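Gripper comparison: common questions

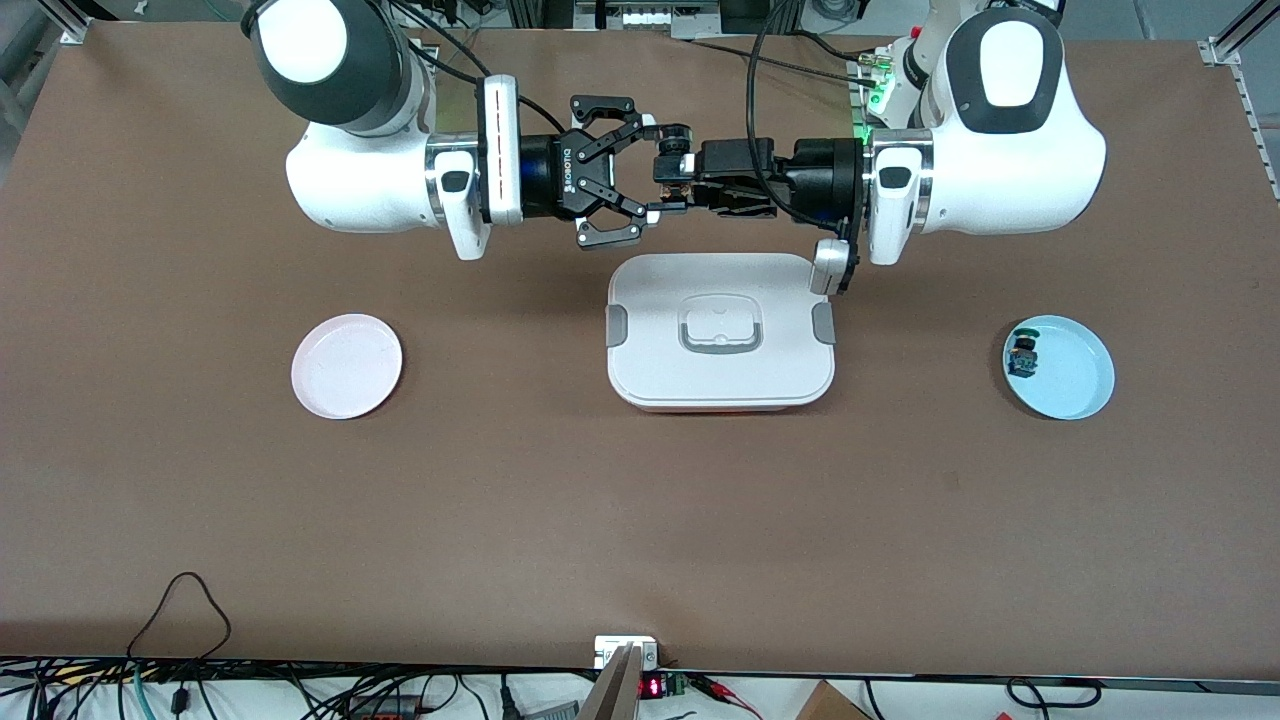
Honham Manipulation Group

What are you comparing?
Two grippers, one on each arm of the same robot. The right arm has a two-finger gripper on a narrow white flange. The left has a more compact one with bronze-colored screws near the fingertips.

Why a food container?
It has a recessed handle in the lid and a latch clip on each short side, so a single object gives us a grasp and two small levers to work on. The plates are for pick and place.

How many trials does each gripper get?
400 per task, in blocks of 10. We have logged 937 so far. Jhair Usuga keeps the log.

Do you swap the grippers between arms?
Yes, after every 4 blocks. Otherwise we would be comparing arms as much as grippers.

What counts as a failed trial?
A dropped item, a protective stop, or a latch still closed at the time limit. A slow success is still a success — the time is recorded separately.

Is the controller the same for both?
Yes. Both run on the Tudose controller with the same speed limits. Only the grip force settings differ.

Can I send in a gripper to be tested?
Yes, if it comes with a mounting drawing and its own cable. Write to Eoin Nic Aodha first. The next open slot is in December.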